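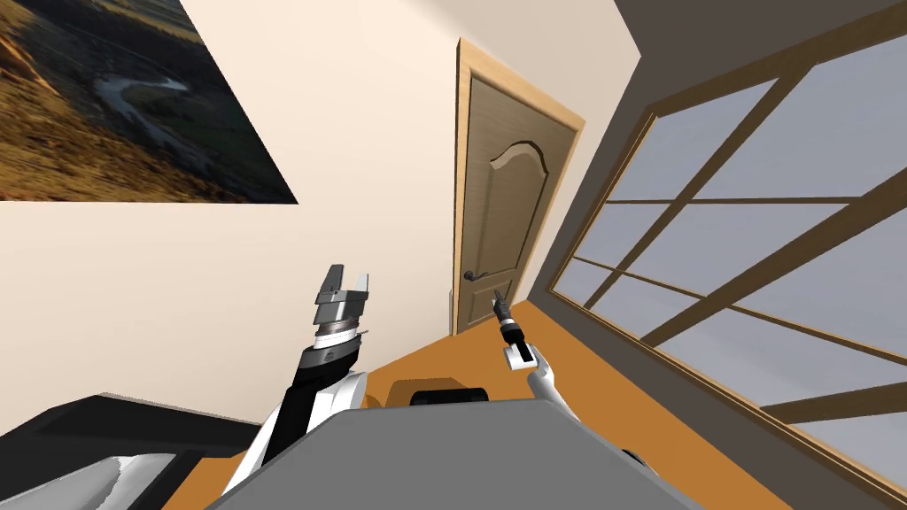
## Flistow

**Flistow** is a task planner and motion controller for two-armed household robots, run mostly in simulation, where broken doors are free. It was started at Dewulf as a scheduling tool and later absorbed the arm controller from an older package, Plonwood, whose name survives in error messages.

### Planning

A task is written as a short list of goals, such as a door being open. Flistow expands each goal into reach, grasp and move steps, then assigns every step to an arm. The planner looks 3 steps ahead and gives up after 600 failed expansions — a limit the manual calls generous.

Doors get a section of their own in the manual. A lever handle is modeled as one hinge mounted on another, and the solver must respect both while keeping the gripper clear of the door panel. Early versions respected one at a time.

### Perception

Object poses come from the robot's own camera and are refreshed 10 times per second. The estimator makes no assumption that the horizon is level, a feature added after the July release assumed exactly that. 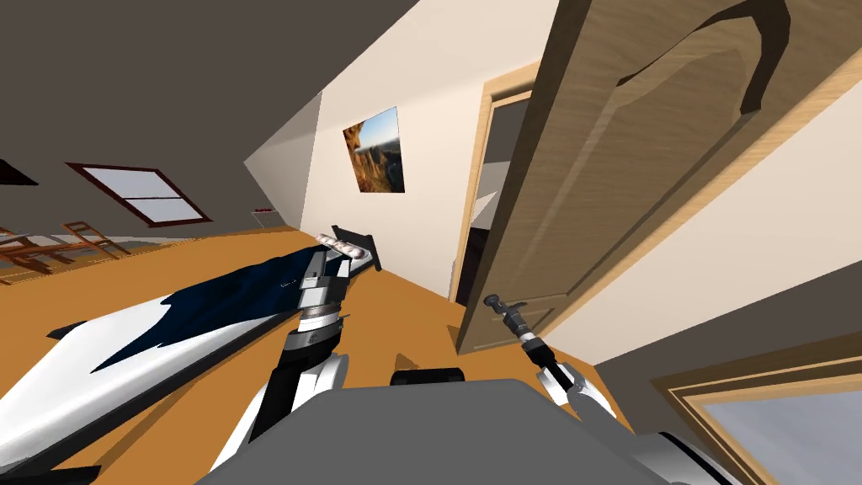 *Simulated bedroom from the robot's viewpoint, with the left gripper holding a white cylindrical object and the right one in front of an open door.*

### Arm coordination

Each arm has its own queue, and a shared lock covers the space where they could meet. If both arms request it, the one holding an object goes first. The Sukbridge plugin replaces this rule with a cost function, which has 3 tuning weights and a long thread of users asking what they do.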